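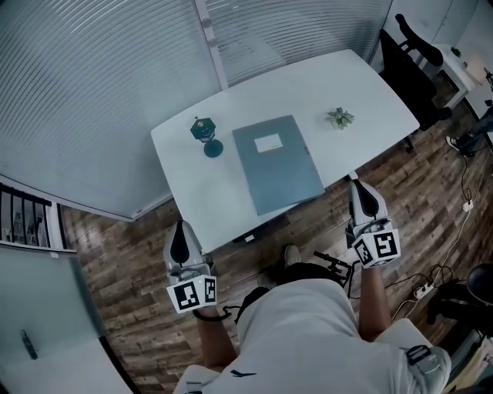 Two grippers, three objects, one white table

Skaso makes sorting and packing equipment for offices and small warehouses. Since October its test group has been comparing two sets of hand-held grippers, one from Guvden and one from Muriithi. The engineer who runs the comparison talked with us on a Sunday afternoon, the only time that week the test room was free for a long call. She asked that we leave her name out and quote her by her job.

The first question was why the group tests grippers by hand before it puts them on an arm. "Speed," she said. "If I mount a gripper on an arm and it can't get under a folder, I've spent a day on brackets and wiring to learn that. If a person holds it, I know before lunch."

The grippers are used in pairs, one for each hand. Each one carries a marker cube below the body, printed with black and white squares, and a camera picks up the squares to work out where the gripper is and which way it is turned. The operator wears a shoulder harness during the session. The engineer said the harness took longer to get right than the grippers did. The first version slid toward the neck whenever the operator leaned in, and the whole view tilted with it.

"We had a week of recordings where the table slowly rolls to one side," she said. "Usable, but you had to correct every one."

The object set changes often. The one she likes best has only three things in it: a flat document folder, a small succulent, and a dark green ornament shaped like a lantern. She picked them from a longer list because each one gives a gripper a different kind of trouble. The folder lies flat and is wide. The ornament has a narrow stem between a wider top and a round base, so a grip that closes too high or too low will tip it. The plant has leaves that can be damaged.

"People bring us blocks," she said. "Wooden blocks, foam blocks. Every gripper picks up a block. I want the folder."

The folder is the job that needs both hands. One gripper holds a corner or presses down on the edge while the other works its way under. In the engineer's tests, the operators did 127 folder lifts with the Guvden pair and completed 84 of them without a second attempt. The Muriithi pair has not had a full run yet, and she would not give partial numbers.

She would talk about how they feel. The Guvden pair is lighter at the front, she said, and operators can go longer before their wrists get tired. The Muriithi pair closes more evenly. With the Guvden, one side of the grip tends to touch the object a little before the other, which doesn't matter with a folder and matters a lot with a thin stem.

"You see the operators learn to correct for it," she said. "They turn the wrist slightly just before they close. Then you have to ask if you're testing the gripper or the person."

To deal with that, the group swaps operators between pairs every session. Nobody gets more than 2 hours on one pair in a day. A second person stays in the room to reset the objects and stop the recording if a cable gets pulled. Cables are the most common reason for a lost take. The second most common is a hand or a sleeve covering the marker cube, which makes the tracking jump.

Room setup came up several times. The test table is plain white, which she said helps with dark objects and hurts with pale ones. Blinds stay down during recording because direct sun on the markers washes out the squares. She has asked for a table with a dull gray top and expects to get one.

The tracking software is called Kadunano. Skaso started with it on an older project and kept it for this one. It handles two grippers well as long as they stay apart. When the grippers come close together, as they do in a handover, it sometimes loses one cube for a moment and guesses. The engineer would like it to leave a gap in the data instead.

"A gap I can see," she said. "A guess looks like everything else."

We asked which pair she would buy today. She said Guvden for flat items and anything that takes a long shift, and that she would wait for the Muriithi numbers before saying anything about small objects. Price is part of it too. The Muriithi pair costs more, and replacement inserts have taken 3 weeks to arrive.

The next round adds a bag with a drawstring and a stack of loose paper. After that, whichever pair scores better goes onto an arm, and the same objects will be run again at the same table.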